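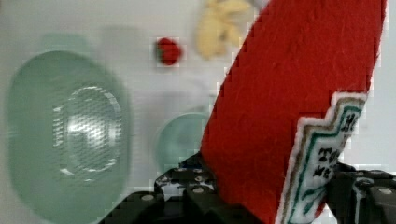 Condiments and Dry Goods: Storage Practice in a Small Household

Sep 5, 2019

This entry sets out the arrangements now in force in my kitchen for the keeping of sauces, vinegars, flours and dried beans. Readers who followed the earlier entry on freezer labeling will find the same principles applied to the cupboard and the refrigerator door.

Background

The kitchen at Fliscombe was fitted before I took the lease and has one tall cupboard, two drawers and a refrigerator of modest size. In May I removed everything edible from all of them and wrote it down. The list ran to 161 items. A good number were duplicates, including four jars of whole grain mustard, all of them open. Single-serve packets of ketchup, soy sauce and hot pepper had filled most of one drawer. They had come home with takeout orders over a period of years and very few had ever been used.

Packets

Takeout packets are no longer kept beyond the week in which they arrive. They seldom carry a date, and the older ones had darkened and swollen at the corners. Ketchup is bought in one bottle of medium size. The larger bottle costs less per ounce, but in a household of one it is never finished in good condition.

Bottles and jars

Every bottle is marked on the cap with the month of opening. A grease pencil works on metal and on most plastic, and it wipes off with a dry cloth when the jar is to be reused. Tape was tried first and was unsatisfactory in the refrigerator, where it lifted at the ends.

Vinegar, honey and plain hot sauce are kept in the cupboard. Mayonnaise, mustard, ketchup and anything containing fruit are kept cold. Soy sauce is a matter of some disagreement among the cookbooks I own. It is kept cold here, as I use it slowly.

The refrigerator door is limited to 12 bottles. When a new one is opened, an old one must be finished or given up. This rule has been broken twice, in both cases for pickles.

Dry goods

Flour, rice, lentils and oats are held in square tubs from Zoton, which stack well but have lids that are stiff to open with floury hands. I would choose a different lid if buying again. The tubs are filled no higher than the shoulder so that a scoop can be used without spilling.

Beans are bought from Antunes, the grocer on Grivuvgate, who sells them by weight from sacks behind the counter. The shop closes early and does not take cards for small amounts. Its black beans cook in much less time than the supermarket kind, and I take this to mean that the stock moves quickly. Cranberry beans appear toward the end of summer and are worth asking for.

Review

The shelves are checked every 30 days. The check takes less time than making a pot of coffee and consists of reading the caps, wiping the door shelf and writing a short shopping list. Items close to the end of their useful life are moved to the front of the middle shelf and used first, usually in a soup or a dressing. The last of the mustards went into a potato salad in this way.

Still outstanding is the spice rack, which was left out of the May inventory altogether. It contains at least two unlabeled brown powders that smell the same to me. A further entry will follow when they have been identified or thrown out.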